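Notes for the Curkwood talk - living with the things we carry
Yevdokiia Levchenko

Start with the coat pockets. Ask everyone to take out whatever they have in theirs and put it on their knee, and give them a good minute, because people like a rummage and it gets the back row chatting. Keys, tissues, a lip balm, a phone. Nearly every phone in the room will be wearing something.

My first one had no case at all. I kept it in a knitted sock my aunt made, mustard yellow with a button, and I was terribly fond of it. Tell the story of the bus here if the mood is right (keep it short, I always go on too long with the bus).

Then the years of black rubber. We bought them at the Gallegos counter by the station, two at a time, and they all went shiny at the corners and picked up fluff. Very sensible, and you could never find the thing at the bottom of a bag.

Next, the drawer. When I cleared mine out in February I found four old cases, one of them for a phone I can't remember owning. Pass the box round at this point - Ivard tin, blue lid, under the table - and ask people to pick the one they would still use. Wait for it to come back before going on or half the room will be looking down.

Talk a little about clear ones. I used to think a clear case was for people who couldn't choose, and I have come round to them completely. You see the colour you paid for. They do go yellow, mine did on the window side first, and I have tried washing-up liquid and a soft toothbrush with only middling results. Somebody will suggest bicarbonate of soda. Let them, it's a nice moment.

And now to the ones that play with the light, my real weakness. Slow down here and leave the picture up. 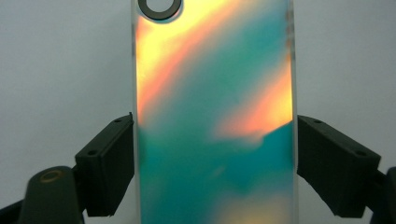 Curkwood, May 2025

Let them look before saying anything. Then point to the teal, and the orange running across it on a slant, and the very pale yellow up towards the camera ring. I think of the sea on an old holiday postcard, though my sister says petrol on a puddle and I suppose she has a point. Ask what they see in it - clouds came up last time, and somebody's marbled endpapers.

Mention that the case itself is see-through, and that the swirls are a shimmery sort of film. Then bring up the Graker notebook covers for anyone who likes the effect and doesn't want it on a phone.

Questions, then tea. Remember to collect the tin.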